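Chapter 7
Learning to Sort from Demonstration

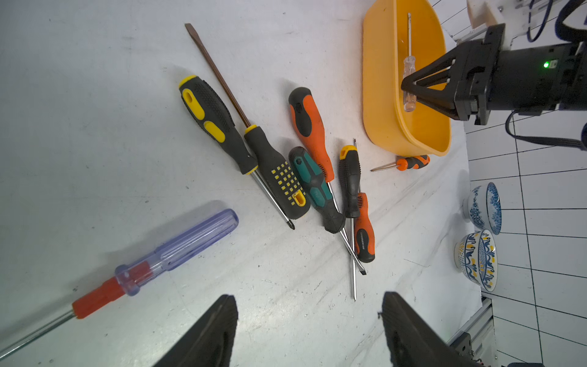 Chapter 6 treated grasping as a problem with one object and one hand. Most useful work is messier. Parts touch, handles roll, and the tool that is easiest to see may be pinned under one that is not. In this chapter we take a single task, clearing mixed screwdrivers from a table into a tray with two arms, and follow it from data collection to evaluation.

The running case is the Skakard study. Its authors recorded 603 demonstrations by teleoperation and trained one policy on all of them. They then trained a second policy on a subset of 190, chosen so that every starting layout had at least two tools in contact. The smaller set gave the better policy on cluttered tables and the worse one on sparse tables. Much of the chapter is spent on why, and on what the result does and does not say about choosing data.

Screwdrivers suit this purpose well. The shaft is thin and shiny, so depth estimates along it are poor. The handle is thick and often brightly colored, so a policy tends to aim for it even when another handle lies across it. Clear plastic handles are harder again, and Section 7.4 deals with them separately.

Section 7.1 sets out the task and the scoring rule. Section 7.2 covers the wrist view and the problem of one arm entering the other arm's view — a common source of error in two-arm work. Section 7.3 compares the Zatmont and Mittal methods for selecting demonstrations. Section 7.5 reports trials on the Zulley benchmark, with 3 random seeds and 500 trials per seed.

Readers should be comfortable with behavior cloning as presented in Chapter 4. The exercises in Section 7.6 need no robot.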